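Zurkico Newsletter: Trade News for Accessory Sellers and Repair Counters

Charging cables: what changes on the shelf this winter

Most shops that sell phone accessories have the same drawer behind the counter. It holds the cables that came back. Some are frayed at the neck, some have a bent plug, and a fair number have nothing wrong with them that anyone can see. The customer says it stopped charging, the shop swaps it, and the old one goes in the drawer until somebody has a clear-out.

We have been asking retailers on our list to tell us what ends up in that drawer, and the answers have been useful enough to fill this item. They come at a good moment, as two of the cable ranges that many of you stock are changing their packaging and their returns terms before the end of the year.

The first is Olholm. The braided cables will keep the same product codes, but the box gets smaller and loses the plastic window. The hanging tab stays where it is, so existing hooks will do. What does change is the printing on the back. Until now the charging rate has been given on a small sticker near the barcode, and plenty of shoppers have missed it. On the new box it is printed on the front, lower right, next to the length. Shops with old and new stock together should expect questions about whether they are the same cable. They are.

The second is Jesenia, which sells mostly into smaller shops and market stalls. Jesenia is dropping its one-metre cable in grey and will carry on with black and white. Grey was always the slow seller. If you have it on order, the order will be filled with black unless you tell your rep otherwise, and we would suggest you do tell them, one way or the other, so that you are not left with a carton you did not want.

Returns are where the two ranges now differ. Olholm still asks for the cable and the receipt. Jesenia will take a photograph of the damaged end with the batch number showing, and you can throw the cable in the recycling yourself. That saves postage on an item that costs very little to begin with. The batch number is on the paper band, though, so the band has to be kept. Several shops have been caught out by this already. A note by the till would help, or staff can simply write the number on the back of the receipt when they make the sale. 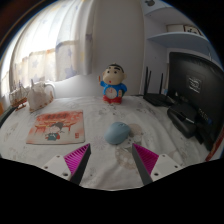

LEEDS, 10/22/20

Kwame Opoku runs a repair counter inside a covered market and has been selling accessories alongside repairs for a long time. He went through his returns drawer for us and tested every cable in it, 200 in all. It took him most of two evenings with a tester and a spare handset.

What he found will not surprise anybody who does repairs. A large share of the cables worked. The fault had been in the phone's charging port, usually pocket fluff packed down hard at the bottom, so the plug never went fully home. The customer had been given a new cable, which gripped a little better for being new, and had gone away happy until the fluff won again.

"I had one man in three times over the same phone," Kwame told us. "He'd bought a cable off me each time. I was embarrassed when I finally looked in the port, it took me a minute to clean it out."

He now looks in the port before he does anything else. He uses a wooden pick, never metal, with the phone switched off, and he shows the customer what comes out. He does not charge for it. He says he sells fewer replacement cables and more cases, which suits him as the margin on cases is better.

Of the cables that really had failed, most had gone at the neck, just behind the plug. This was true of the braided ones as well as the plain ones. Braiding protects the long part of the cable from being chewed up by desk edges and chair wheels, but the neck still takes the strain when somebody uses the phone in bed or on the sofa with the plug pushed against a cushion. A longer cable helps here more than a tougher one. If a customer keeps coming back with broken necks, ask where they charge the phone, and if the answer is the bedroom, sell them the two-metre.

A smaller number had failed at the other end, where the cable goes into the charger. Kwame puts this down to sockets behind furniture. A right-angle plug sorts it out, but few of his suppliers offer one at a price his customers will pay. Cozma has a right-angle cable in its catalogue and we have asked for samples. We will report on them when they have had some proper use.

Display and pricing

Ileana Bucur manages buying for a small group of shops and has moved all her cables away from the till. They used to hang there as an impulse buy, on the idea that everybody needs one. She has put them with the chargers, sorted by plug type first and length second, with brand last. Her reasoning was that most people come in knowing what phone they have and nothing else.

She printed plain cards for each section showing the shape of the plug at actual size. Customers hold their old cable up to the card and take the match. She tells us wrong-plug returns have dropped a good deal, though she did not keep figures from before the change, so we can only pass on her word for it.

The space by the till has gone to screen wipes and card holders. Neither is exciting, but both are easy to choose without help from staff, and neither comes back.

On price, Ileana keeps three steps and no more: a basic cable, a braided one, and a long one. She used to have five or six, and found that people stood in front of them for ages and then picked the cheapest or left. She also stopped doing multi-packs. Families liked them, but if one cable in the pack failed it was awkward to refund part of it, and staff were handling it differently in each shop.

Small print on claims

A reminder on charging claims. If you write your own shelf labels, copy the rate from the supplier's sheet and do not round it up. "Fast" on its own tells the buyer very little, and it can lead to an argument when they plug the cable into an old charger and nothing changes. A better label says that the cable needs a suitable charger to reach the stated rate. It is a dull line, but it is worth the space.

The same goes for data. Many of the cheaper cables will charge a phone but will not move files at any decent speed, and a few do not carry data at all. People who buy one to back up their photos will be back the next morning. Mark charge-only cables as charge-only.

Dates and orders

Old Olholm boxes can be ordered until existing stock has gone. Mixed cartons of old and new are possible, and the minimum remains 20 pieces per code.

Jesenia's new returns form is in use already. Claims on the old form will be accepted until the end of January, after which they will be sent back.

Printed plug cards in the style Ileana describes are available from the Zurkico office. We have had 400 sets made and they are free to subscribers, one set per shop, for as long as they last. Reply to this newsletter with your shop name and postal address. If you have more than one branch, list each of them separately with its own address, as the sets go out singly.

Next issue: car holders, and why the sticky ones come unstuck.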